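Home | Guides | Downloads | Forum | Contact

Minatier Desktop Label Printer - Owner-Written Setup Guide
Section 3: Getting it running on your own table
Last updated: October

If you followed Section 2, you've got the Flasia app on your phone and an account you can log in to. Now for the fun part! I've set up this printer in three different homes, plus once in a drafty church hall, and the steps below are the order I've settled on. The booklet that ships with it does things a little differently (it has you pair before you load the roll), and you can do it that way if you like, but I kept ending up with a blinking orange light.

Before you start, pick your spot. Any flat table will do. You want an outlet within reach of the cord, which is shorter than I'd like, and enough room behind the printer for the lid to tip all the way back.

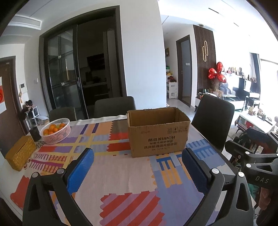 Dining table with a patterned cloth, an open cardboard box and a basket of mandarins.

I do most of my labeling at home in the evening, for pantry jars, seed packets and the odd parcel, so my printer gets put away and brought out again a lot. If yours is going to stay put, you can skip the note about storage further down.

3.1 Loading the roll

1. Leave the power off. Press both side tabs and lift the lid until it clicks.
2. Pull out the foam spacer. Keep it - you'll want it if you ever mail the printer anywhere.
3. Slide the roll onto the spindle with the labels feeding from underneath. I got this backward the first time and printed eight beautiful blank labels.
4. Drop the spindle into its slots and push the green guides in until they just touch the roll. Snug is fine, tight is too much.
5. Pull the paper forward so an inch or so sticks out of the front, then close the lid. Press on both corners, because one side likes to pop back up.

Note: The starter roll has 25 labels on it, and calibration eats a few. A full Sundaram roll has 500 and fits the same spindle.

3.2 Power and pairing

1. Plug the cord into the printer first, then into the wall.
2. Hold the power button until the light goes solid white.
3. Open Flasia, tap Devices, then Add. Your printer shows up as MINATIER and a string of letters.
4. Tap it and wait. Mine takes long enough that I always think it's frozen, and then it beeps and I jump.
5. If you get the blinking orange light, open the lid, close it firmly, and try step 4 again.

Caution: Don't pair through your phone's own Bluetooth menu. The printer will say it's connected but Flasia won't find it, and you'll have to forget the device and start over.

3.3 Calibrating

1. In Flasia, go to Settings, then Paper, then Calibrate.
2. Let it feed. It pushes out a few labels with gaps marked on them.
3. Print the test label. The border should be even on all four sides. If it's off to the left, nudge the guides and run it again.

Caution: The metal strip under the lid gets hot after a long run. Give it a few minutes before you change rolls.

Note on storage: I take the roll out when I put the printer away for more than a week or two. Labels left in a warm closet curl at the edges, and curled ones jam.

3.4 The label counter

Flasia keeps a running total under Settings, and mine is at 2,589 as I write this (there are a lot of jars in this house). The counter won't reset when you change rolls, so jot down the number when you load a new one if you like knowing how many are left. If you buy the refill rolls from Adside, set the paper type to Matte before you print, or the text comes out gray. Cleaning the print head is in Section 4.

This site uses cookies to remember your settings. Accept | Manage preferences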